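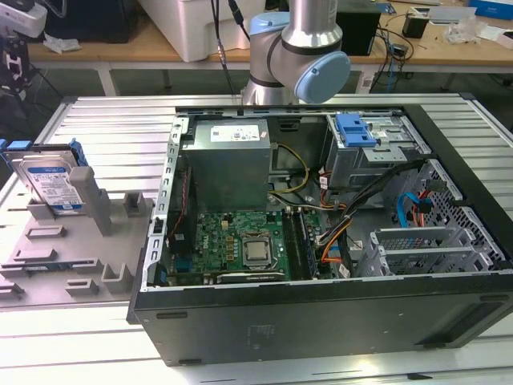

Another team in the course asked why our budget spent more on fixtures and used computers than on a second gripper, when the gripper is what does the job. Their view was that a better gripper would let us skip the fixtures. We looked at this again before the final draft and kept the plan as it was.

Clidivum Project - Equipment Plan
January 26, 2022

The goal of the project is to have an arm take hard drives out of desktop towers and put them back. The arm is already in the lab, so it is not in this budget. What we have to buy is everything near it.

Used towers are the largest line. Jatmont sells them in lots of 30, and we are asking for one lot. Connectors and latches wear with repeated handling, and we would like all the towers to be the same model so the drive carriers can be swapped between them. 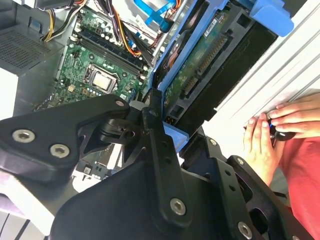 The second line is spare drives and carriers. They do not need to hold data or even spin up, so we can take failed ones. Gidey quoted $300 for a mixed box, shipping included. Cables go on this line too - power and data, bought in the same order.

The third line is fixtures. A tray with a slot for the drive gives the arm a known place to set it down. We plan to print 2 versions and keep the one that works better. Filament comes out of the department supply.
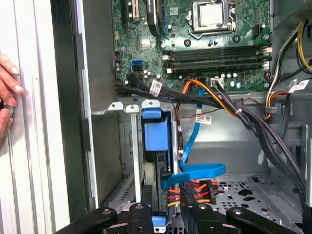
Gripper parts are last. We are asking for replacement fingers and screws from Trusilton, with a lead time of 21 days. A complete second gripper would use up most of what is left, and a spare set of fingers covers the damage we think is most likely.

Orders for the towers and the fingers should go in first. The drives can wait until the towers arrive and we have checked which carriers fit. Any money left over in July goes back to the lab account.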